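The repairer who keeps Bisomthorpe reading

Grímur Thygesen opens his workshop at eight on a Monday and the first customer is usually waiting. The shop is up a flight of stairs behind the old corn store in Bisomthorpe, and he has rented it for 11 years. He mends magnifying glasses, reading stands and desk lenses, most of them for people who do close work or whose sight is failing.

"People think it's a hobby," he says. "It pays the rent. It doesn't pay a lot more than that."

Last year he took in 201 lenses for repair. The commonest fault is a loose rim, followed by a clamp that no longer holds. Scratched glass comes a long way behind, and he often has to tell customers that it can't be put right for the price they have in mind.

"You can polish out a light mark. A deep one, no. You take so much off that the lens isn't the lens any more. I'd sooner say that at the counter than post it back to them with a bill."

He learned the work at Undell, a small optical firm which made instruments for map rooms and drawing offices. He started there at 22, sweeping the grinding room, and was put on the bench when another man left. When the firm closed he bought two of its lathes and a cupboard of spare rims. The cupboard is still in use. The rims are sorted by width in old tobacco tins, and he knows most of them without reading the labels.

Stand magnifiers are what he likes best. A hand lens is good for a railway timetable or the back of a packet, he says, but for anything longer than a few minutes the arm gets tired and the page starts to swim. With a stand, both hands are free. His customers include a woman in Eston who ties fishing flies, several stamp collectors and a retired piano tuner who now repairs clocks.

"The fly tier has three of them. She sends me one at a time so she's never without. It goes in the post on a Monday and I try to get it back to her by the end of the week."

Asked what people get wrong, he has a list ready. They clean the glass with a shirt sleeve, which drags grit across it. They use kitchen spray, which creeps under the rim and stays there. They stand the thing on a windowsill, where the sun can pass through it and scorch whatever is behind.

"I had one brought in with a burnt curtain. She brought the curtain as well -- I don't know what she wanted me to do with that."

His own method is plain enough. He blows the dust off, washes the lens in lukewarm water with one drop of washing-up liquid, and dries it with a cotton cloth that has been through the wash many times. The metal gets a dry cloth and nothing else.

"Chrome doesn't want much," he says.
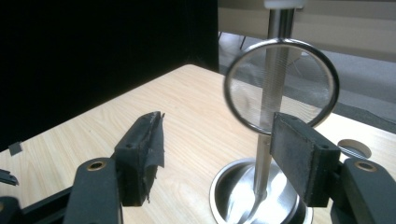
"A wipe along the rod, a wipe round the rim, and then leave it alone. People will put metal polish on it, and the polish dries white in the join where the rim meets the glass. Then I'm in there with a cocktail stick for half an hour."

He is less patient with new ones. The cheapest have a plastic lens and a rim that is glued shut, so there is no way in without breaking it. He keeps a box of them under the bench for the odd screw. For anyone buying, he suggests a second-hand stand with a glass lens and a screw in the rim. He sells a few himself, the last of them an old Nørgaard that went for £79 to a man who wanted it for reading hymn books.

"He tried it out here with the newspaper. He read me the whole of the football, and then he bought it."

He has no plans to stop, though he has cut his hours and no longer opens in July. A nephew has shown some interest in the lathes. Thygesen has let him turn a few brass rings, and says two of them were usable.

The workshop takes repairs by post or at the door. Lenses should be wrapped in cloth, he adds, and the rod taken off and packed separately if it unscrews.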